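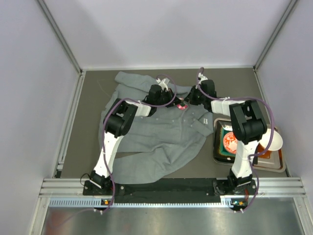

Notebook, December — the Cluvel tapes, second shelf

Started at 8:15 with coffee and the box marked "season 4 and odds." Cluvel is the show I grew up on (detective, harbor town, a lot of fog) and I still can't believe I get to watch it at work! The odds turned out to be half of season two, taped off the air by somebody who paused for the commercials and usually came back a few seconds late. So there are jumps at every act break. I'm leaving them in and noting each one in the log.

Episode 2 tracks badly for the first couple of minutes and then settles down. Ran it twice on the old Uramo deck and once on the Skoltosik. The Skoltosik gives a steadier picture but it buzzes on the left channel, so I took video from one and sound from the other and lined them up on the door slam before the titles. Took me until lunch. Worth it, I think, the theme music sounds great.

The episode list is up to 364 lines now, counting duplicates. Two entries both claim to be "The Lamplighter" and they are not the same story, one of them is the Christmas one with the missing organist. Need to fix that before anybody copies the list.

Still to do on this shelf:
the tape with no label and the cracked door
closing credits for episode 9 (cast names unreadable, try the other deck)
rename everything from the first batch, my old file names are awful 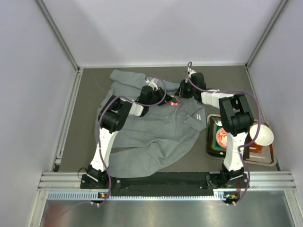
Added 4:40 p.m. by Kamala Krishnan

I watched the unlabeled one while you were out. It's Abubakari, the whole first half of the pilot, then bowling, then the last ten minutes of Cluvel season three! The ending is the long version, with the conversation on the ferry that got trimmed for reruns. I'd only ever read about it. Picture is soft but you can follow every word.

I logged it as its own item and put the tape back rewound. The capture came to nearly 3,774 dropped frames, almost all of them in the bowling, so I didn't redo it. Lamai Wannasri has the printed episode guide at her desk and wants it checked against your list — she thinks the two Lamplighters are numbered wrong in the guide too. Bring a pencil. I've left episode 9 alone, the Uramo deck needs its heads cleaned first and we're out of swabs.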